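Beta testers wanted: online survey and form builder

Skurow is looking for people to try out its new web form builder before it goes on general sale. We have read a lot of calls like this one, and most of them promise "early access to the future of data collection". You will get an unfinished piece of software and a list of things we would like you to try to break.

What the product is

Drolosex is a browser-based tool for making forms: event sign-ups, order sheets, staff surveys, consent slips. You drag fields onto a page, set some rules, and send out a link. There are plenty of tools that already do this, and some of them are good. We think ours handles conditional questions and file uploads better than most. We also thought that about the last version, and a small group of patient people showed us how wrong we were, so this time we are asking sooner.

Who we want

We have places for 24 testers. We would like people who build forms as part of their normal work and are a little tired of it. School office staff, clinic receptionists, club secretaries, small shop owners and researchers are all welcome. You do not need to know how to code. If you do know how to code, please try to use the tool for the first week as if you didn't.

We are less interested in people who test software as a hobby. We get very tidy bug reports from them and very little idea of how the thing holds up on a busy morning with a phone ringing.

You should have:

- a form you already use, on paper or on screen, that you can rebuild in Drolosex
- a laptop or desktop computer with a current browser (the editor does not work on phones yet, whatever the menu says)
- a few people willing to fill in what you make
- the nerve to tell us a feature is pointless

What you will do

Testing starts in May and runs for 9 weeks. In the first part you rebuild your own form and keep short notes on where you got stuck. After that you send it to real users and collect up to 200 responses. The system is meant to cope with 2,000 responses per form - we have only seen it do so with fake data, and fake data behaves itself.

Please do not use the beta for medical records, payment details or anything you could not stand to lose. We make backups. Keep your own copies anyway.

What you get

A free account for the length of the test and a discount on the paid plan afterward, should you still want one. There is no cash payment. There is no leaderboard, no badge and no "founding member" title. Stamatia Pappas runs the test and reads all the reports herself. She will reply to yours, although she may disagree with it.

How to apply

Write to Stamatia Pappas at the Skurow office in Brunitau and put "Form beta" in the subject line. Tell us:

1. What kind of forms you make and who fills them in.

2. Which tool you use now, and the one thing about it that annoys you most. "Nothing" is a fair answer, but we will ask why you are applying.

3. Whether you can join a short group call at 4 p.m. every other week. Missing one is fine.

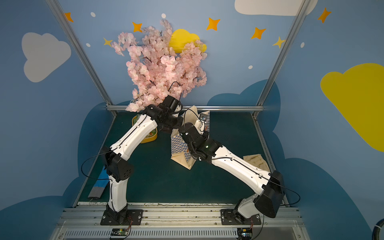

4. Whether anyone at your workplace has to approve new software. Ask them before you apply. Iason Xenos, who looks after accounts and privacy questions, can send them our data terms.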